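Get a Grip! How Engineers Pick Hands for Robots

Nov 17, 2020

Pick up a pencil. Now pick up a pillow. Now try carrying a chair across the room.

Did you stop to think about what your hands were doing? Probably not! You pinched the pencil with two or three fingertips, you squashed the pillow and grabbed a fistful, and for the chair you used both hands and maybe a knee as well. Your brain sorted all of that out before you even noticed.

A robot gets none of that for free. Somebody has to decide what kind of hand it will have, how hard the hand should squeeze and where it should go. The hand on the end of a robot arm is called a gripper, and at the Premora workshop Wafula Mushi and Valentin Vasseur have the very fun job of trying grippers out.

Fingers, cups and squishy things

There are lots of kinds of grippers. Some have a rubber cup that works like the suction hook on your bathroom wall. Press it on something smooth, suck the air out, and up it goes. Suction is terrific for flat boxes and sheets of glass. Try it on a woolly sweater, though, and the air sneaks in through all those tiny holes.

Some grippers are soft, with bendy fingers that puff up with air and curl around a tomato or a muffin without squashing it. (Usually. Wafula says to bring paper towels.)

And then there are finger grippers, the kind that open and close like a crab's claw. They can hold thin things, round things and edges. Long thin shapes such as pipes and table legs are a good match for fingers, so when the job is furniture, fingers often get the first try.

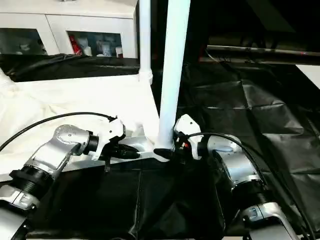 Two arms, two sets of black fingers, one tall white pipe.

Why use two arms?

Try this at home. Hold a broom near the very end with one hand and lift it until it sticks straight out in front of you. Heavy, isn't it? The broom weighs the same as it always did, but now it is trying to twist out of your fingers. Engineers call that twisting push torque (say it "tork"). The farther the weight is from your hand, the bigger the torque.

Now hold the broom with two hands spread apart. Much easier! Your hands share the weight and they stop the twist between them.

Two robot arms can share a load the same way, but they have to agree with each other. If the left arm pulls one way while the right arm pulls the other, the thing in the middle gets stretched or bent, or it pops out and goes flying. The part that keeps the arms in step is called the controller. You can think of it as the coach of the team. It keeps checking where every joint is and tells the motors what to do next, over and over, many times every second.

Joints are worth a closer look, too. Your arm bends at the shoulder, the elbow and the wrist, and so do many robot arms, although a robot's joints may turn in ways that would make you yelp. Each one adds a new way to move. It also adds one more thing for the controller to keep track of!

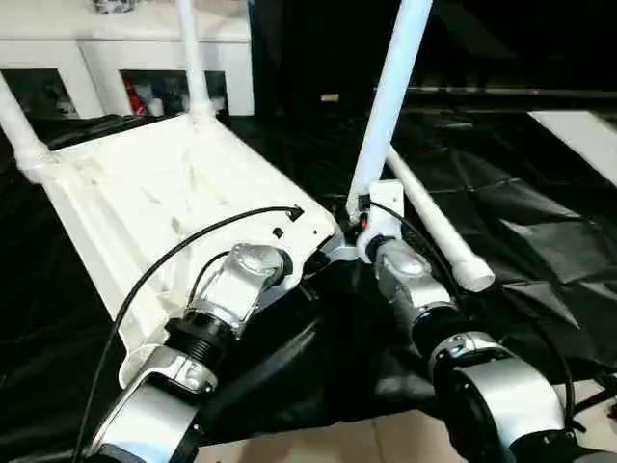 Big white furniture is a wonderful test for a gripper, and a pretty mean one. It is wide, so the arms have to reach. It has legs poking out in different directions, and every leg is something an arm could bump into. Parts of it are flat and parts of it are round. A grip that is perfect for a leg might be no good at all for a seat.

Color can make trouble as well. A camera spots the edge of a thing by looking for a change, like light next to dark. Put a white chair in front of a white wall and the edges get hard to find. Put the same chair on something black and they jump right out. You can check this with a sheet of white paper. Lay it on a white table, squint, and then lay it on a dark blanket and squint again.

Shiny surfaces are tricky in a different way. Crinkly plastic throws back little bright streaks of light, and a computer has to learn that a streak is not a stick.

Making it a fair test

Say you want to find out which of two grippers is better. You could try one on a pipe and the other on a banana, but what would you learn? Not much! To compare them you have to keep everything else the same, meaning the same object, the same starting spot, the same arm and the same speed. The gripper is the only thing that gets to change.

Valentin keeps a score sheet for this. Each gripper gets 40 tries at the same lift. A try counts as a success if the object comes up and stays up until the timer reaches 60 seconds. If it slips, even a bit, he writes down how. Did it slide? Did it spin? Did one arm let go first? He likes the failed tries best, and once you have seen his notes you understand why. A slide might mean the finger pads are too smooth. A spin might mean the fingers closed too far from the middle, where the weight is. 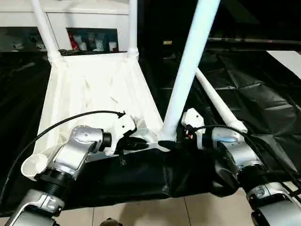 Squeezing harder sounds like the answer to everything, and sometimes it does help. But press too hard on a hollow tube and you can dent it. Press too hard on cloth and it bunches up in the fingers. The best squeeze is just enough to stop the slip with a little extra for luck – engineers call that little extra a safety margin.

Where you hold matters as well. Every object has a balance point. You can find it on a ruler by resting it on one finger and nudging it along until it stops tipping. A robot that grips close to the balance point can get away with a gentler hold.

Then there are the cables. Many grippers have a cable that carries power and messages, and it has to be long enough for the arm to stretch and turn. Too short and it tugs. Too long and it flops about and catches on things. Wafula spends a surprising amount of her day on cables, and she is very proud of her loops.

Be a robot gripper

You need a partner, two pairs of kitchen tongs and a few things that won't break: a cardboard tube, a sock, an empty plastic bottle and a cushion.

Hold one pair of tongs in each hand. Those are your grippers, and fingers are not allowed to help! Try to lift each object and hold it up while your partner slowly counts to ten. Do it five times per object and write down how many lifts worked.

Next, wrap rubber bands around the tips of the tongs and do the whole thing again. Which objects got easier? Did any get harder?

For the last round, close your eyes and let your partner be the controller. "Left hand up a bit. Right hand, squeeze. No, your other right!" Then swap places and see who gives the clearest orders.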